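Why Does Wood Have Stripes?
31 May 2022
By Teresa Patrício

Have you ever run your finger along a piece of wood and felt little lines in it? Maybe you were waiting for your dinner, or supposed to be doing your homework (I won't tell). Those lines are called grain, and every single one of them was made by a living tree, quietly, while it was busy growing.

Let's start with the tree itself. Just under the bark there is a very thin layer, much too thin to notice, and this is where all the growing in width happens. Every year the tree uses it to wrap itself in a fresh coat of wood, a bit like you pulling on one more sweater over all the others. The tree never takes the old sweaters off. It just keeps adding new ones, year after year, and gets fatter and fatter around the middle.

In spring, when there is plenty of rain and the days are getting longer, the tree grows fast. The wood it makes then is usually pale and soft. Later in the summer it slows down, and the wood comes out darker and harder. One pale band and one dark band together make one year. When a tree is cut across, you see these bands as rings, and in places with a proper winter you can use them to work out how old the tree was.

In the village of Tramstead, where I grew up, there was an old oak stump behind the school, and our teacher, Mrs. Grecu, used to take us out to look at it. She told us the tree had started growing in 1787. I remember putting my thumb on the very middle and thinking that this tiny dot was once a baby tree no taller than my shoe!

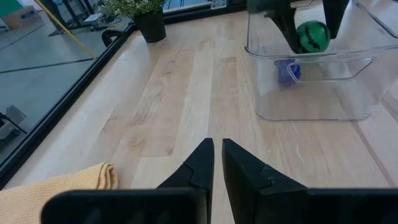

So how do rings turn into stripes? It all depends on which way you cut. Think of a rolled-up pancake with jam inside. Slice it across and you get a swirl, but slice it the long way and you get lines. A sawmill mostly cuts logs the long way, to make nice long boards, and so the rings show up as streaks running down the wood. On a pale tabletop like this one you can follow the lines along the planks, and find some knots among them too. A knot is the place where a branch once grew. As the trunk got wider, it wrapped itself around the bottom of the branch and kept it tucked inside.

Not all rings are the same width, by the way. A wide ring often means the tree had a good year, with lots of water and sunshine. A narrow one can mean a dry summer, or hungry caterpillars, or a big neighbor hogging all the light. Scientists who study rings can learn what the weather was like long before anybody wrote it down. Some bristlecone pines in California are more than 4000 years old, and their rings are so thin and close together that you need a magnifying glass to see them well.

Now go and find something wooden at home – a chair, a door, a spoon – and have a good long look at it. Can you find the stripes? Are they straight or wavy? And if you come across a knot, put your finger on it and try to imagine the branch that once grew there, with its leaves and maybe even a bird sitting on the end.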